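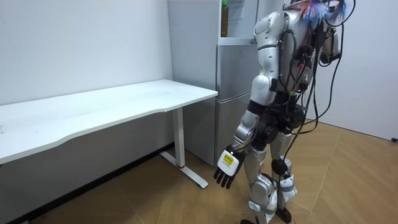
# Shared Workroom and Refrigerator: Frequently Asked Questions

Last revised 2020-08-28

These answers apply to all staff, visiting fellows and enrolled students of the Kindham Institute who use the shared workroom on the ground floor of the Erdem Building. Questions not covered below should be sent to the Facilities Office, extension 171.

## Desk use

**Who may use the long white desk?**
Any person with a current Kindham badge. Places along the desk are not assigned. Visitors may sit there when accompanied by a badge holder.

**May I reserve a place?**
Reservations are accepted for periods of two hours or more and must be entered in the room calendar by noon of the previous working day. A place left unclaimed for 20 minutes after the start of a reservation is released.

**May I leave papers or equipment on the desk overnight?**
No. The desk is to be cleared at the end of each working day. Items left behind are taken to Room 9 and held there for two weeks. To collect an item, bring your badge and be prepared to describe what you left.

**May I move the desk?**
The desk is to remain along the back wall. Requests for a different layout should be made in writing to Benedicta Quaye, Facilities Office, and will be considered at the next room review in December.

**How should the desk be cleaned?**
Use a damp cloth and mild soap. Scouring pads and solvent-based cleaners are not permitted on the white surface. Ink marks that do not come off with soap should be reported.

**May I tape or pin notices to the wall?**
Notices belong on the board in the corridor. Tape, pins and adhesive hooks damage the paint, and the cost of repair may be charged to the department concerned.

## Refrigerator

**What may be stored in the refrigerator?**
Food and drink for personal use during the working week. Samples, chemicals, batteries and medical supplies may not be stored in it under any circumstances. Staff who need cold storage for medication should speak in confidence with Theresia Baumgartner in Human Resources.

**Do containers have to be labeled?**
Yes. Each container must show your name and the date you brought it in. Labels and a marker are available at the reception counter.

**When is the refrigerator emptied?**
Every Friday at 4 p.m. Unlabeled food is discarded, as is anything dated more than five days earlier. Sealed condiments are kept until their printed expiration date. Containers that are thrown away are not replaced.

**May the refrigerator be unplugged or moved out of its corner?**
Only by Facilities staff. If you need an additional outlet, submit Form 559.

**What should I do if it is leaking or not cooling?**
Keep the door closed and call extension 171. Outside office hours, contact Tuncay Kozan at the security desk. Please do not adjust the thermostat.

## Floor and cables

**Are extension cords allowed?**
Cords approved and tagged by the Electrical Safety Officer, Orhun Karaca, may be used. Untagged cords will be removed. Cords may not be run beneath mats or across the doorway.

**Who cleans the floor?**
The cleaning contractor, Skultier, mops on Tuesday evenings. Bags and boxes must be off the floor by 6 p.m. on that day. Small spills should be wiped up at once by the person who finds them.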